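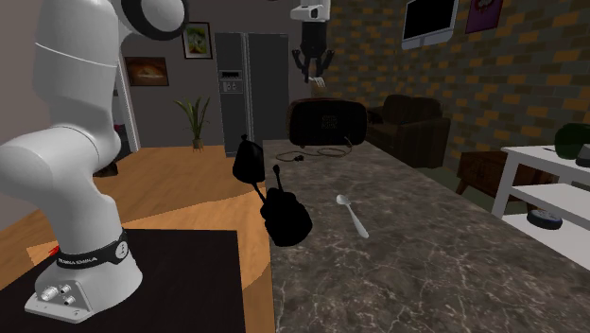

Revista > Cinema > Reportagem

Quinze bobinas e um projetor teimoso

Outubro. Texto de Ngan-ling Lu

O cineclube de Usthorpe tem 35 lugares, dos quais 34 são confortáveis. O outro fica atrás de um pilar e é disputado, porque permite dormir sem que o realizador convidado repare. Foi lá que me sentei na primeira noite da retrospetiva de curtas, às nove e dez, para uma sessão marcada para as oito e meia.

A programadora, Ngan-ling Yu, pediu desculpa pelo atraso com a serenidade de quem o faz todos os meses. O projetor, um Biltulach comprado em segunda mão a um liceu, precisa de aquecer. O público também, ao que parece, e para isso há vinho tinto na entrada, servido em copos de iogurte.

Yu passou dois invernos a ver 776 curtas-metragens enviadas de toda a parte. Escolheu 15. "As outras não eram más", garante, e depois pensa um pouco. "Algumas eram." Havia, ao que me conta, uma quantidade alarmante de filmes em que um homem regressa à aldeia do avô e olha para um poço. Entrou um no programa, o mais curto. O poço está muito bem filmado.
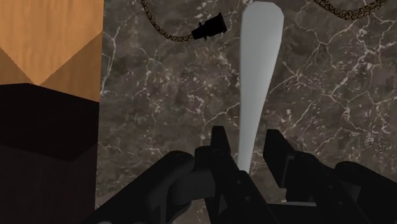
O dinheiro, esse figurante

O orçamento da mostra foi de 600 euros, incluindo o vinho. A distribuidora Gosex emprestou duas cópias em película e exigiu-as de volta na manhã seguinte, em mão, o que obrigou Yu a uma viagem de comboio com as latas ao colo. Um passageiro perguntou-lhe se eram bolachas. Ela disse que sim, para não ter de explicar o cinema experimental até ao fim da linha.

A legendagem foi feita em casa, à noite, e nota-se em dois ou três momentos. Em "Tam", o melhor filme da seleção, a protagonista diz à irmã que nunca lhe perdoará e a legenda anuncia "nunca te perdoarei a sopa". A sala riu-se. Depois calou-se, e os sete minutos finais, um plano fixo de uma paragem de autocarro, foram vistos num silêncio que já não encontro nas salas com pipocas.
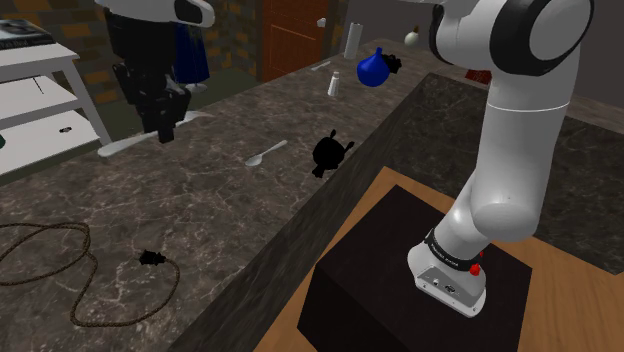
À saída discutiu-se se a sopa era erro ou metáfora. Um senhor de cachecol defendia a metáfora com grande erudição, e Yu deixou-o falar. Prometeu corrigir a legenda antes da próxima sessão, mas confessou-me, já a fechar a porta, que estava a pensar mantê-la.

A mostra continua até ao fim do mês, sempre às oito e meia, ou seja, às nove e dez. Leve casaco: o aquecimento faz mais barulho do que o projetor e fica desligado durante os filmes.

Contactos | © Todos os direitos reservados | Voltar ao topo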